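Surface Care and Domestic Materials
Handout, week 6: wood and cloth in the home
Prepared by Akua Dogbe for the Ciltby evening course

Before next session, please read the chapter on finishes in Plernell. Most of tonight was spent on pale timbers, and the notes are kept short so that you can add your own.

Pale wood shows grease less than dark wood but yellows more in strong daylight. A satin finish hides fine scratches. A gloss finish shows every one of them. Look across a surface at a low angle before you decide whether it needs work, and move the lamp if the glare covers the grain.
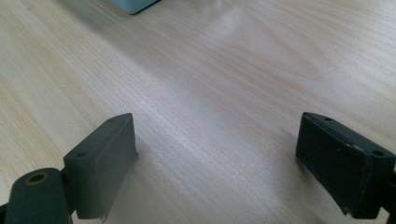 Vol. 2, p. 52

Cleaning order for a sealed top:

Dust first with a dry cloth. Wipe with a cloth wrung out in warm water and a drop of mild soap. Go over it again with clean water, then dry along the grain. Wax is for unsealed or worn wood only — on a sealed top it sits there and collects dust.

Cloths matter as much as the cleaner. Keep colours apart by job and wash them without fabric softener, which leaves a film. Store them somewhere air can get through, such as an open-sided basket.
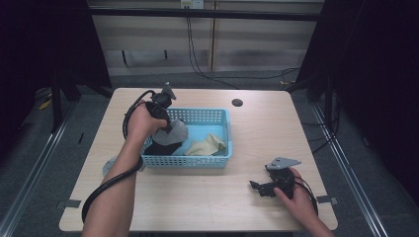
Water marks and heat marks

White rings are moisture held in the finish. Leave them for a day, as many fade. Dark rings mean water has reached the wood itself, and those usually need sanding back. Pendo Khaemba's method from the May session was a soft cloth and a little oil, rubbed with the grain and wiped off
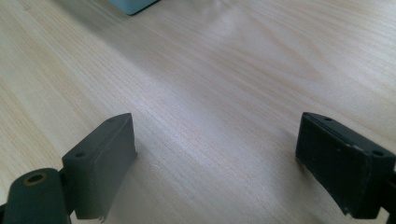
before it has time to go sticky. Try it on the underside first. Veneer is thin, so do not sand it unless you know how much there is.

For next time: bring one cloth you use at home and a note of how you wash it. The Datham group should also bring their stain charts.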